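Kelham Paper Books: Questions I Get a Lot

What do you sell?
Coloring books and paper doll books, mostly historical costume and folk dress. Some are new, plenty are secondhand, and a few are old stock I bought when a shop in Usudach closed down. I also carry a small shelf of cut-and-fold villages, which I love and hardly anyone buys (please buy one!).

Are the used books colored in?
Sometimes a page or two is, and I say so in the listing. If a listing says "clean," I've turned every single page with the lamp on. Paper doll books are sold uncut unless I tell you otherwise.

What paper should I look for if I use markers?
Anything printed on one side only. The Jondley costume series is my favorite for this, nice heavy pages and a perforated edge so you can pull the sheet out before you start. The older Asante books are thinner and markers go right through them, so I'd stick with colored pencil there.

Where do you work from?
My house! The books live in the spare room, and I answer email from the kitchen, usually around breakfast, so if you write at night you'll hear from me the next morning.
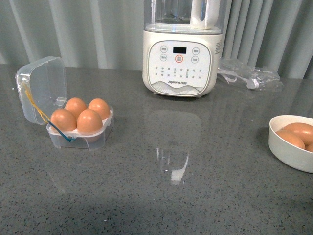
The kitchen counter, soymilk maker and all.

Can I come by and browse?
Sorry, no, there's no shop to walk into. But if you're local and want to save on postage, email me and we can set up a porch pickup. Thursday afternoons are best.

Some listings say "email for price." Why?
Those are the ones I'm still looking up. Out-of-print books jump all over the place, and I'd like to check before I quote you something silly. Ask anyway, I don't bite, and asking doesn't mean you have to buy.

How do you pack the books?
Each one goes in a clear sleeve, then between two sheets of stiff card, then in a flat mailer. Big orders go in a box.

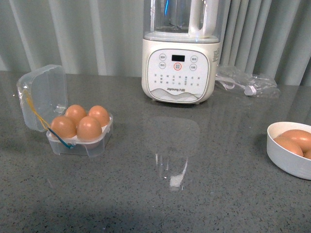 Orders of more than one book ship together unless you ask me to split them up, and I only charge postage once. I go to the post office twice a week, so give it a few days before you worry.

Can I return something?
Yes, within 30 days, as long as it's in the condition I sent it. If you've started coloring, it's yours!

Can I photocopy pages for my class?
Check the copyright page first, since every publisher has its own rule. Some allow a few pages for classroom use and some allow none at all. I can look it up for you before you order.

Do you buy collections?
I do, though not in November or December when I'm buried in gift orders. Send me a list of titles and a few photos of the covers.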